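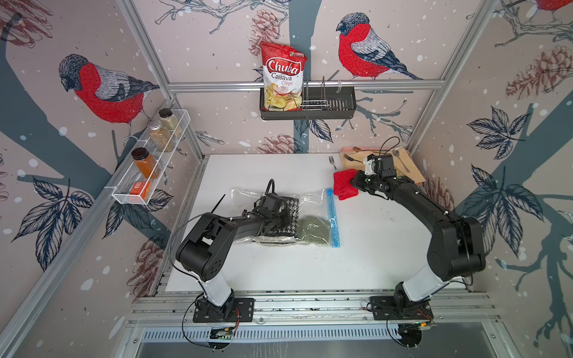 Fitting the Plakico Front Lip to a Bassey Coupe

Last updated: April

Print this page | E-mail this page

These steps cover the bolt-on front lip for cars with the standard bumper. The Umis bumper has a different lower edge and needs the adapter strip, sold separately.

Before you start

Test fit the lip before paint. Plakico does not take back painted parts. Allow a full afternoon, and do not work below 14 degrees C, as the edge tape will not bond.

You will need a 10 mm socket, a T25 driver, a 4 mm drill bit, masking tape, alcohol wipes and two axle stands.

Fitting

1. Raise the front of the car and set it on the stands. Remove the screws along the front edge of the undertray. Leave the rear ones in place and let the tray hang.

2. Clean the lower edge of the bumper with alcohol wipes. Wax residue is the usual cause of a lifting corner.

3. Mark the bumper centerline on masking tape. Measure 560 mm out to each side and mark again. These are the outer bracket positions. The inner brackets go at 141 mm.

4. Hold the lip in place with tape and check the gap at both wheel arches. Up to 2 mm can be pulled in by the screws. If it is more, warm the end of the lip with a heat gun on low and reset it.

5. Drill through the bracket holes. Fit a stop collar on the bit; the fog light wiring runs close behind on the left.

6. Peel the tape backing, press the lip home from the center outward, then fit all screws finger tight. Tighten to 3 Nm.

7. Refit the undertray and lower the car.

Keep below 70 km/h for the first day. Recheck the screws after a week.

Text: Ilze Toom

Related items
Grornby side skirts: bracket types
Trimming arch liners for wider wheels
Removing old edge tape
Umis bumper adapter strip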